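May, bench notes, paste tests cont.

Started 8.10. Room cold again, heating off since the holiday. Marisol had the Janssen samples out already so went straight in.

Wheat paste, batch 3. Thicker than last time, sieved twice, still a few lumps. Brushed out on the cream offcuts, pressed under the small boards. Edges good, middle cockled on the long strips. Grain direction wrong on half of them, my fault, cut them in a rush yesterday. Redo.

Methyl cellulose: slow grab, lovely to work with, lets you slide the sheet. Peels clean if you get at it early. Would use for the Pirstead albums if Uwe agrees. He wants something that will hold 184 loose labels without anybody having to babysit them. Fair enough. Told him I'd have an answer by end of May, not before.

PVA (Dovo tub, the old one): skin on top, smells off. Binned. New tub on order. Uwe says Jistden do a reversible one, ask for a sample, don't buy.

Long ageing set: 365 day strips stay in the drawer by the window. DO NOT move them. Somebody shifted the tray and I've lost track of which end is the start. Marisol has relabelled in pencil, check against her list.

Humidity log has a gap, battery. Swapped it.

Cheap stuff for the family workshop: still undecided. Paste is messy with kids and the drying takes over every surface. Stick glue fine for a thing that only has to last the afternoon, but not near anything from the store, ever. Coloured paper needs a bleed test before it goes next to the white card, the reds are the worst of the lot. Damp blotter, weight on, look at it after lunch.
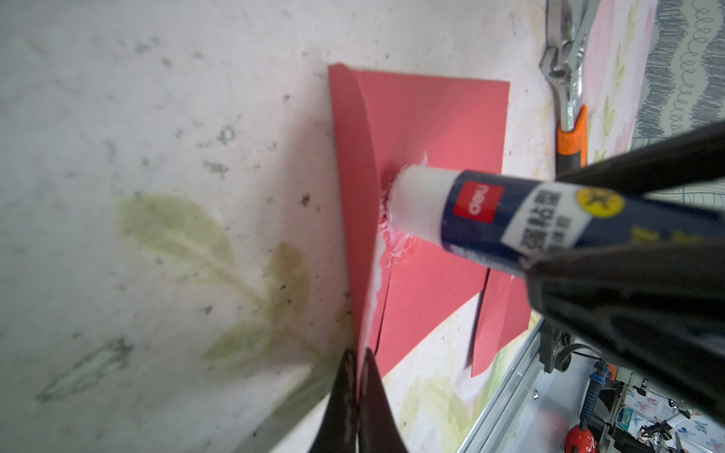 Red sheet, left edge curled up, glue stick against the middle.

Curl: try the heavier stock, cut the other way of the grain. Same trouble as my paste strips probaly.

To do
- recut the 8 long strips, grain MARKED this time
- email Jistden
- ring Pirstead re label sizes, ask for the real ones not the scans
- wash the hog brushes properly, Marisol is right, they're stiff
- blotters nearly out

Stopped 4.40. Boards left under weight, leave teh note on them.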